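Voltei a escrever à mão

Comecei em julho, sem plano nenhum. Tinha um caderno parado na gaveta e um bloco de notas no telemóvel com quase 80 listas que nunca abria. Apaguei as listas e fiquei com o caderno.

O caderno é um Stornus de capa mole, folhas lisas, comprado na papelaria Nanico, ao pé da estação. A caneta é uma Schnyder que já cá andava por casa. Escreve fino demais para o meu gosto, mas não borra, e eu sou canhota.

Escrevo de manhã, às sete e pouco, antes do café. Uma página por dia, às vezes meia. Nos primeiros doze dias doeu-me a mão e a letra saía torta, pior do que a que tinha na escola. Depois melhorou um bocado. O que escrevo não tem grande interesse: o que dormi, o que ficou por pagar, uma conversa que correu mal. Quando releio, salto páginas inteiras.
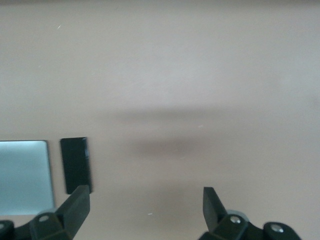
Teresa Valadim

Uma coisa mudou na mesa onde trabalho. Passei a arrumá-la à noite, porque de manhã não tenho paciência para afastar papéis antes de me sentar. Fica pouca coisa à vista. O computador vai para a estante e só sai de lá depois da página feita – é a única regra que consegui manter.

Experimentei também escrever fora de casa, no café Bulletti, e não resultou. As mesas são pequenas e eu acabava a ouvir as conversas dos outros. Fui quatro vezes e desisti.

Para as compras e os recados continuo a usar o telemóvel. Tentei pôr tudo no caderno e esqueci-me dele em casa no dia em que precisava da morada do dentista. Portanto, ficou assim: o que tem hora vai para o telemóvel, o resto vai para o papel.

O caderno está quase no fim. Já comprei outro igual, desta vez com linhas, para ver se a letra endireita.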